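Up at 7, already sticky. Took the ferry to Yap Point for the weekend market — 45 min wait, no shade. Got a lemon ice. Worth it.

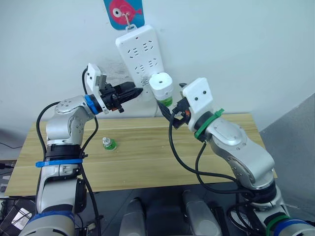

Power strip on its fish hook.

Skipped the Litomier fountains, way too crowded. Walked to Doltelmont instead, sat under the trees by the bandstand till teh band packed up. Feet killing me.

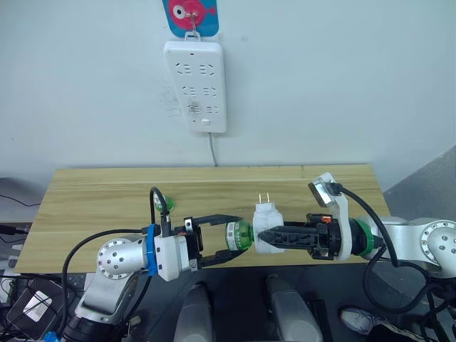
Bus home was late again. Tomorrow maybe the free outdoor movie at Horeo, if it doesnt storm. Need to find the picnic blanket — and bug spray.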